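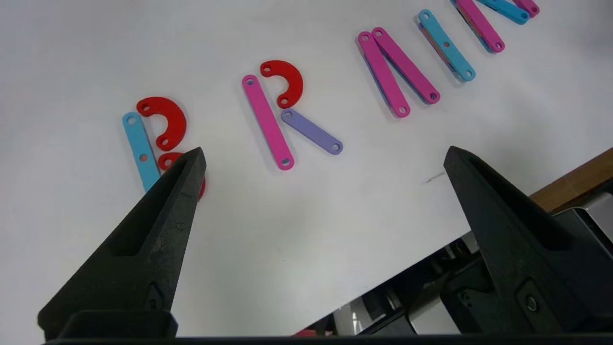 Word-building table returns to Wanport library

The letter-building table is back at Wanport Library for the school holidays, with 300 more plastic pieces than last year and a longer list of words for children to try.

The pieces are flat coloured bars and curved arcs with small holes near their ends. Laid out on a white tabletop, they can be arranged into large letters. A blue bar and two red arcs make a B. A pink bar, a red arc and a purple bar make an R.

Children's librarian Vasilis Stojanovska said the table was first set up as a quiet corner for younger brothers and sisters, but older children soon took it over.

"The straight letters are easy enough," he said. "S is the one they argue about. You need the arcs facing opposite ways, and everyone has a different idea of where they should meet."

The library now holds 756 pieces, sorted by colour and kept in shallow trays behind the children's desk. They were bought with part of a $3855 grant from the Papadopoulos Fund, which also paid for new low shelving and a second table at the Nudov branch.

This year's words are grouped by theme. The first group covers the body and includes BRAIN, HEART and ELBOW. Weather and animals follow later in the holidays. Children can also bring their own words, and Mr Stojanovska said names had been the most popular choice so far – particularly long ones.

Finished words stay on the table until closing time, when the pieces go back into the trays. Families who want to keep a record are welcome to take a photo first.

The table is open from 10 am to 4 pm in the children's area, next to the picture books. Sessions are free and there is no need to book, although groups of more than six are asked to phone ahead. Children under eight must have an adult with them.

The Nudov branch table will open in January, once the Stutance Street entrance has been repainted.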